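Tingimento com índigo

O tingimento com índigo é uma técnica de coloração de fibras têxteis em tons de azul. O corante não se dissolve em água e precisa ser reduzido em meio alcalino, numa cuba de cor amarelo-esverdeada. O tecido sai da cuba esverdeado e azula em contato com o ar. Tons escuros exigem imersões repetidas.

Em Yuen, a prática concentrou-se nas oficinas ribeirinhas, que chegaram a quase 100. O tintureiro Chin-lung Kong manteve ali 34 cubas de fermentação. A colheita das folhas começava em maio.

O algodão e o linho absorvem bem o corante; a fricção clareia as dobras com o uso.
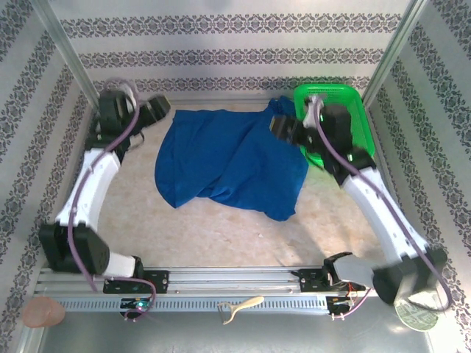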